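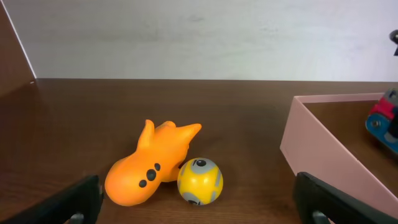

Tue 28 February. Coding the consultation responses on the Penner mental health bill, second pass. We have 197 letters in, 44 of them from clinicians, mostly the Indville end. Aaliyah Bergeron and I disagree on the word "assessment". She files it under treatment, I file it under legal test. For now it gets its own code, marked orange, the same bright orange as the rubber toy on the brown tabletop, so it stands out in the sheet.

Did 20 letters before lunch. Four quote the January draft, where clause six still asked for two psychiatrists. Tagged them "old text" and kept them in.

Olura file won't open on the second machine. Aaliyah to re-export.

Still to do: recheck letter 80, both codes used.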